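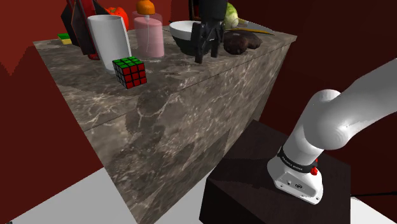
07/12/2018

Okay, purchasing day, so this is going to be a long one and mostly about money. Xóchitl Contreras wants our equipment list before she goes on leave and I keep scribbling numbers on the backs of things, so from now on they live in the notebook!

First, the arm. We've been doing everything in sim with the white arm and the two-finger gripper, and I'd like the real thing to match it as closely as we can manage. Kandpal sent a quote for the arm with controller and pendant, good for 40 days, and the price is where we expected it. The gripper is a separate line, and this is where it gets annoying. Handura has one with a stroke that covers everything on our counter except the bowl (we'd have to take the bowl by the rim, fine, we do that in sim already). Clivley has a wider one that would go around it, but it's heavier and eats into payload, and the mounting plate is extra. I'm leaning Handura. Xóchitl is leaning Clivley. We agreed to sleep on it, and I'm still leaning Handura.

Second, the pedestal. I completely forgot this in the first draft of the budget, whoops. In sim the arm just sits on its dark block next to the counter and the block weighs whatever I say it weighs. A real one has to be bolted down or be really heavy, and the shop wants a drawing before they'll give me a price. Put a placeholder in. Also need to measure the gap between pedestal and counter, because I want room to get a hand in there when something rolls off. Tomato, I'm looking at you.

Third, the counter. No, we are not buying marble. I asked (partly as a joke) and the slab came back at $1,251 before delivery, so it'll be a plain benchtop with a printed sheet over it. Numano does the printing and can match a veined stone pattern from a file. I want the sheet matte. Glare off a glossy one would give the cameras fits, and I'd rather find out how we do on a boring surface first.

Props are the fun part, and cheap. Budget is $200 for the lot and I bet we come in under. Rubik's cube, plain white cup, sponge, bowl, a soap dispenser. For the dispenser, buy 2 and fill one with water, since I don't trust the pump on day one and pink soap on a new gripper is not how I want to start. Vegetables I'd split: real potatoes, they keep well and they're nicely lumpy, but a fake tomato until the grip force is tuned. The knife stays in sim! Safety form for a blade in the workspace is four pages long and I'm not filling it in for one prop.

Stuff still missing from the spreadsheet:

spare fingertips for the gripper (ask how fast they wear)
cable management, the sim is very forgiving about cables
e-stop on a long lead
shipping on the arm, quote says "to be confirmed"
somebody's time to do the floor anchors

Timing: if the order goes in before Xóchitl leaves, Kandpal says the arm could ship in September. The bench and the sheet are quick so they can wait until we have the pedestal drawing settled, otherwise we'll just be storing them in the hallway again.

To do next: redo the reach check with the Clivley model swapped in, same object layout, and see if the bulkier gripper body knocks into the dispenser on its way to the bowl. If it clears, I'll stop arguing. Drawing for the shop after that.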